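The Case for Keeping Older Office Computers

Opinion - Þröstur Hjaltested, Ondcombe

It has become usual for public offices to replace their desktop computers on a fixed date, whatever their condition. The Ondcombe district will retire 151 machines in July under such a rule. This essay argues that the rule should be withdrawn.

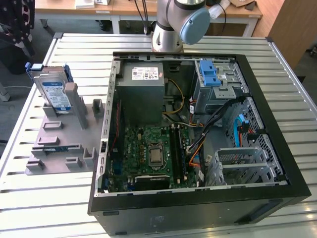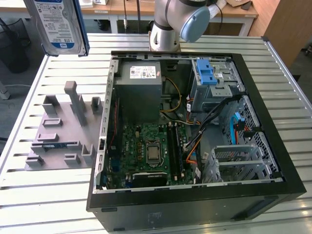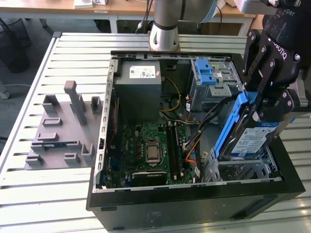

A desktop tower with the side panel off.

What the rule costs

Of the machines listed for disposal, 97 have no recorded fault. Their users write letters, keep registers and answer enquiries, and few have asked for anything faster. A failed power supply or memory module can be changed in an afternoon - the district already employs people able to do it.

Supporters of the rule point to security, and the point is a fair one. A machine that can no longer receive updates should leave the network. That is a reason to inspect each computer on its merits, and the neighbouring district of Vuden has done so for years.

The council should ask for a written finding before any working machine is given up.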